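Magdy Younis
July 24, 2021
2 min read

Short thread on sizing a window air conditioner, from a few summers of getting it wrong. Most of the cooling complaints I hear come from a unit that is too big for the room.

An oversized unit drops the air temperature fast and shuts off. The coil never runs long enough to pull much water out of the air. You end up with a room that is cool and clammy.

Floor area is the usual starting point. Then adjust for ceiling height, sun exposure, and how many people sit in there. Kitchens need extra.
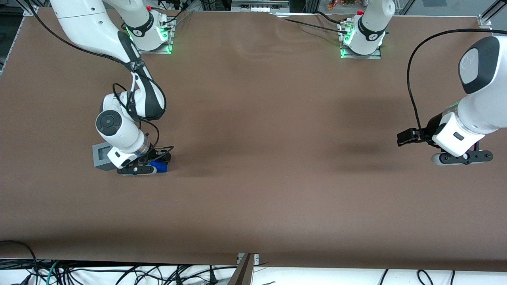
Check the circuit before you buy. Larger units want their own outlet. If the breaker trips at startup, do not swap in a bigger breaker. The wire in the wall has not changed.

Filter: rinse it every two weeks in heavy use. My old Fimell lost most of its airflow to lint in one season. I had been blaming the compressor.

Seal the side panels. The accordion plastic that ships with most units leaks at both ends. Foam strip costs little and takes 20 minutes. Cut it slightly long and compress it.

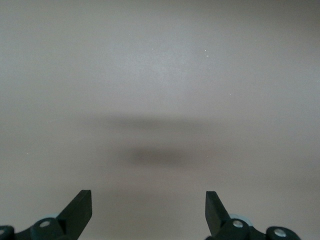 Tilt matters on models that drain to the back. A slight slope toward the outside is enough. Some newer ones hold water in the pan on purpose and splash it on the coil, so read the manual before drilling anything.

Orvokki Huttunen asked about fan mode overnight. With the compressor off, the fan blows moisture from the wet coil back into the room. Use auto if humidity is the problem.

Portable single-hose units are a separate subject. They push indoor air out the hose and pull hot air in through every gap in the house. I would take a small window unit over one every time.

Next thread will cover dehumidifiers and where to put the drain hose.

47 comments
200 shares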